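Plollholm open day, garment folding demonstration

Contents: hand-held gripper recordings, 4 Feb 2023. Session lead Ronja Westerberg, data card by Wanda Strickland.
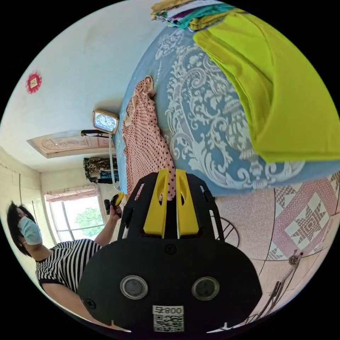 Konora, the task set used for the visit, covers folding on soft surfaces. Each episode uses one garment. The spotted pink one on the patterned bedspread is logged as class 7. 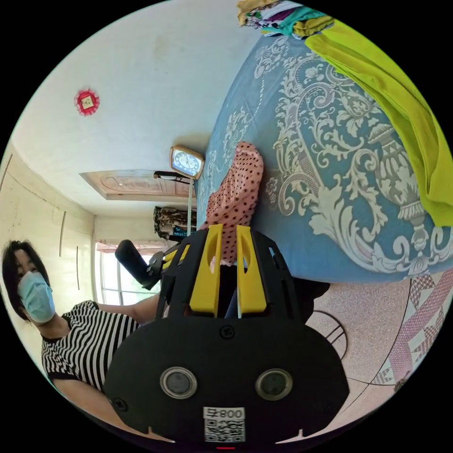

Fig. 2. Yellow fingers and spotted pink cloth, bedroom station.

Episodes: 14, of which 9 passed review. Frames are stored unrectified, with the fisheye border kept.
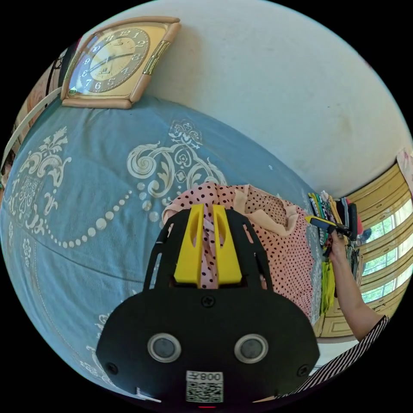 Rejected episodes stay in the Besden folder with a reason code. Labels will be revised in August.
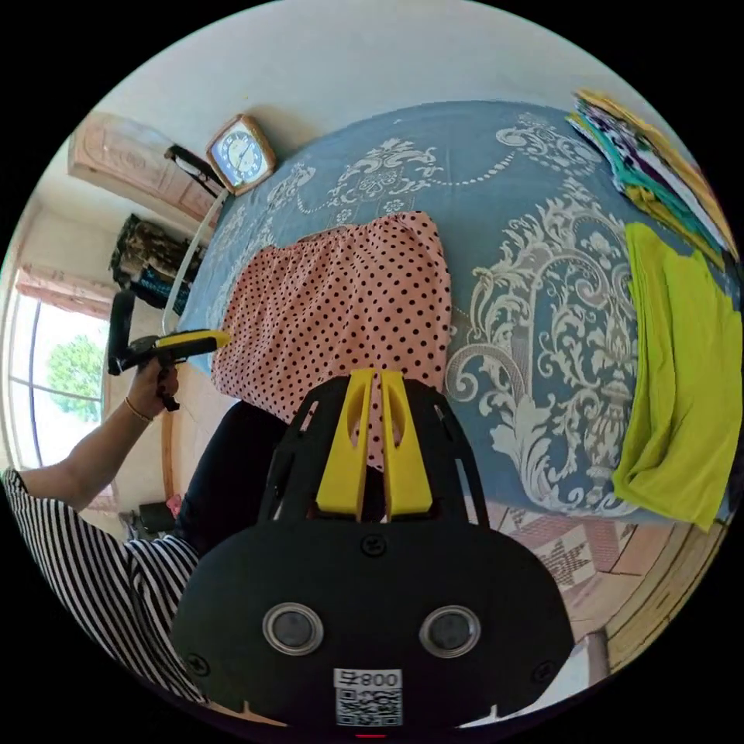
Fig. 4. Garment laid flat, second gripper at left.

Licence: research use only. Contact the Gautier desk for access.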